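23 April 2026

Neville wants the meeting table lollies sorted, wrapped bars out on the table and the small ones in the hexagonal tray. His theory is that people take less if they have to choose. I have my doubts. He tried the same thing at Birkthorpe in March and spent 30 dollars on refills.

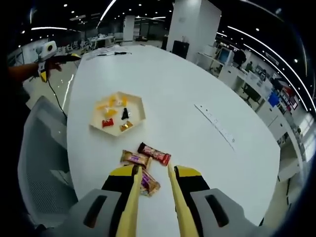

Also not sold on the tray itself. Cream colour is fine, but the sides are shallow and it's an awkward shape to stack in the cupboard — I'd sooner use a plain bowl. Will give it 9 days, then check the grocery receipts. Neville to keep them this time.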